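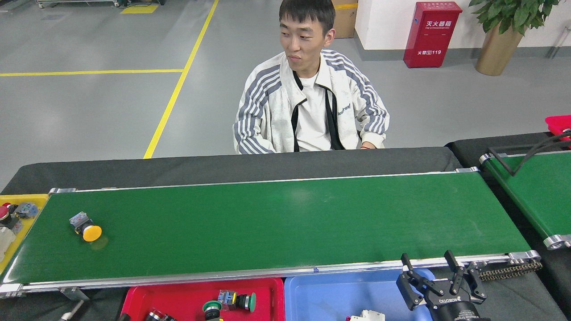
What decides which tray a part goes into? The kind of part decides it. Push-button switches go in the red tray and modular circuit breakers go in the blue one, whatever the colour of the cap.

Handout 4: Sorting switchgear on a belt
Altgate course, second block. Notes by Nuanchan Kamolrat

The parts are ordinary panel stock. A push-button has two halves you need to know by name: the cap (or head), which the operator presses, and the contact block behind it, which does the switching. The ones used on this course have a mushroom cap in red, green or yellow. Red is generally kept for stop and green for start. Yellow is used for abnormal conditions, such as a reset after a fault.

A modular breaker has no cap. It clips to a DIN rail and is worked by a toggle on the front.

Before you start, read the stock sheet from Prandimport. It lists 112 parts for the block, and the store at Tellville holds 21 spare contact blocks. Write any shortage on the back of the sheet – not on the front, which goes back with the delivery.

Look at the body first and the cap second. A red cap and a red tray have nothing to do with each other, and most mistakes in the first session come from matching colours.

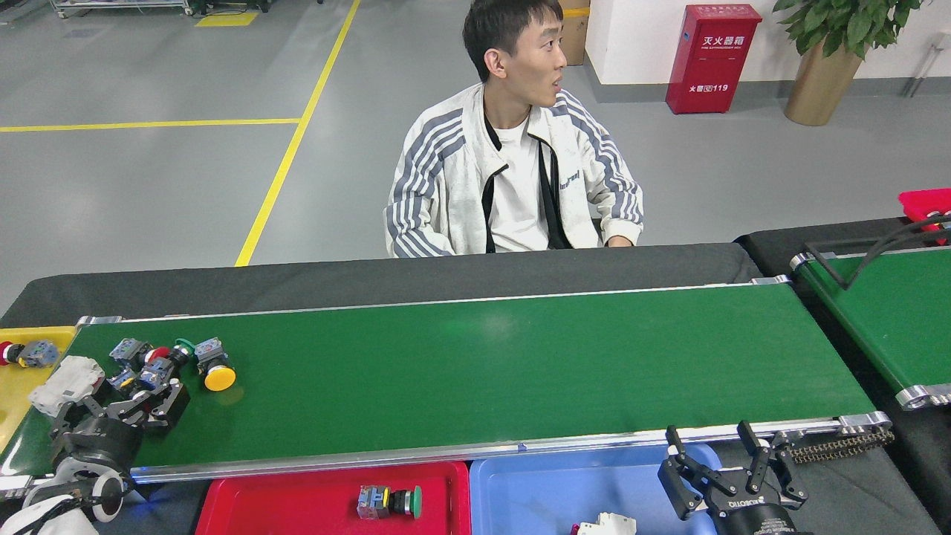 Amnuay Nilsuwan asked whether a switch with a damaged cap should still go in with the others. It should, with a note. The cap can be changed and the contact block kept, so it still counts as a push-button for this exercise.

Parts lying on their side are sorted in the same way as parts standing up. Do not stand them up first. If two are touching, take the nearer one and then look again at what is left, as a block hidden behind another is easy to misread.
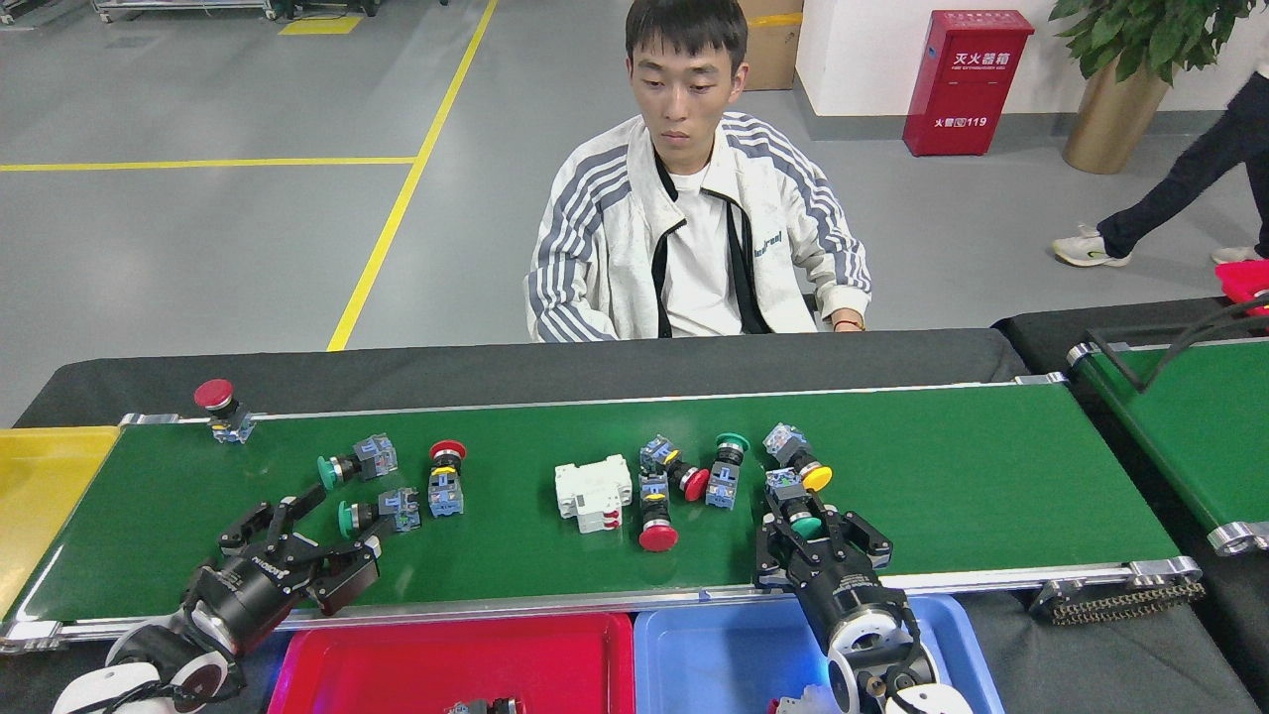 The breakers are fewer than the switches and get missed when they sit among them. Check for white bodies before you call a batch finished.

For next time: sort 20 parts, record each under type and cap colour, and bring the sheet to Yoga Liew. Read Mwakalinga, the chapter on control stations, up to the wiring diagrams.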